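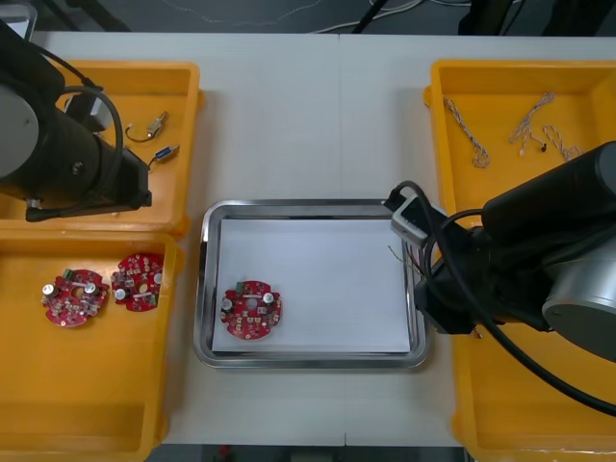
Plastic trays and a stainless steel tray, white tabletop.

About Plillen

Plillen supplies replacement parts for door locks, coin mechanisms and ticket printers. The company was founded by Soon-im Woo and Sajib Thambiah as a repair counter for parking meters. Repair work ended when the parts catalog passed 500 items. The catalog now lists 918, most of them for equipment its makers no longer support.

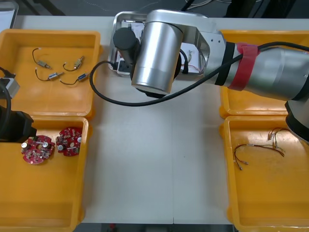 What we stock

Small DC motors, solenoids, control boards and wire harnesses. Parts are listed by rated voltage, shaft diameter and connector type. Cross-references to original part numbers are given where known. Drawings are supplied on request at no charge. 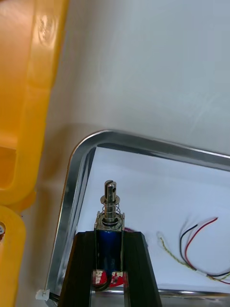 Push-pull solenoid with slotted plunger and coil spring.

Orders are accepted from repair shops, building managers and private owners. There is no minimum quantity. Orders of 200 pieces or more are quoted separately and ship in around 6 weeks. The Renivano price list is revised each July.

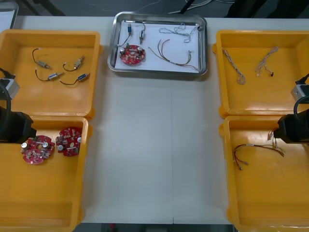 Contacts

Catalog and drawings: Comfort Nyarko
Orders and returns: Kipchumba Rugemalira
Discontinued parts: Soon-im Koo

Returns must include the packing slip. Cut or soldered leads are not accepted.

Page revised 21 Oct 2023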